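Speaker notes – Looking After One Arm
Stistier open evening, 2018-05-20

Opening

Skip the biography slide. They can read it on the door.

Start with the confession. I was asked to talk about the future of automation and I have chosen to talk about cable straps. Wait for the laugh. If no laugh, carry on at the same speed and do not look at the front row.

The cell is called Nota. One arm, one gripper, two white tables, and a monitor that lives at the back with its keyboard where I can't reach it without leaning over something I shouldn't lean over. It picks things up and puts them down. The log says 1013 picks since the April rebuild, and I have been within swearing distance of most of them.

The table

People want to hear about the arm. Make them sit through the table first.

Keep the work area clear. One dish, one item, and that goes for coffee too. When a pick goes wrong, the first thing I want to know is whether anything moved that wasn't supposed to, and I can't know that if the table looks like my kitchen. The poles are clamped to the tables, so a bumped table is a bumped everything. I tighten the clamps before every session, by hand, then once more after I've told myself they were fine.

Wipe the top with a barely damp cloth. Specks will come back. Let them have a corner.

The dish with the turned-up corners is harder than it looks, which pleases me. A flat mat lets the fingers come down beside the item and close. A rim gives them something to land on. Drop the approach height without thinking about the rim and you get a click, then a stop, then me walking over.
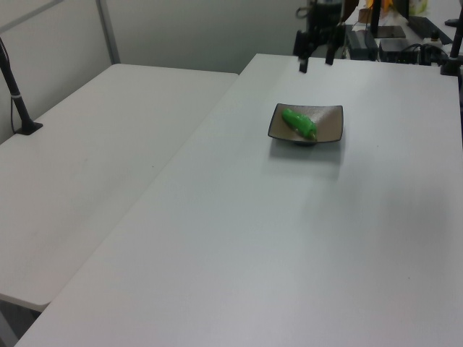
The cable

Slow down here. This is the part they will need.

An arm can bend in ways a cable would rather not. Ours runs along the outside, held down by a tie at the big joint and a strap farther along the upper link. Too tight and the jacket gets pinched. Too loose and you have a loop, and a loop will find the one corner in the room that sticks out.

My routine, word for word from the card taped inside the cabinet:

Power down before touching a strap. Yes, also for the quick ones.
Move each joint to the ends of its working range and watch the cable the whole way.
Look for shiny patches. Shiny means rubbing.
Check the threaded collar on the connector with your fingers only. Leave the pliers in the drawer.
Write it in the book, including when you found nothing.

Tell the Marchal story if there's time. The Marchal cell had a fault that showed up only with the arm stretched out. They replaced the controller, at a cost of 2000 and a good deal of pride, and the fault stayed exactly where it was. It was the collar. A quarter turn. I was not there, so I am allowed to enjoy it.

Fingertips

The pads are the cheapest part of Nota and they decide whether it works. Ours are bright green, so I can see at once where the contact is and whether a pad has started to creep sideways.

Thin items are the real test. A fat item forgives a pad that sits a little crooked, and a stem will slide out or twist. After changing pads I always try a thin one first, slowly, with my hand near the stop button and my opinions to myself.
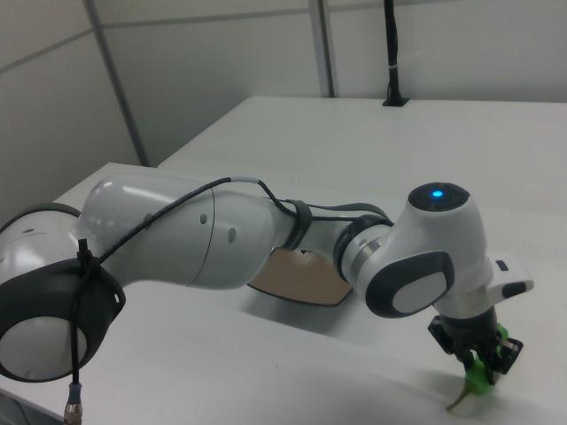
The last set went 436 picks before I changed it. The set before that managed 18, owing to a glue I had been saving for a special occasion. Put the pads on clean metal, press, leave them overnight. I used to leave them over lunch.

Clutine is our name for the little script that opens and closes the gripper before the first pick of the day. It takes less time than finding the keyboard. Listen while it runs. If one side sounds different from the other, stop and look for grit.

Questions

Someone will ask if it will take their job. Say it hasn't managed to take mine, and most of mine is wiping a table.

Someone will ask for the strap part number. It's on the handout, page two, under the map to the parking lot.

Leave the cable routine on screen while they file out.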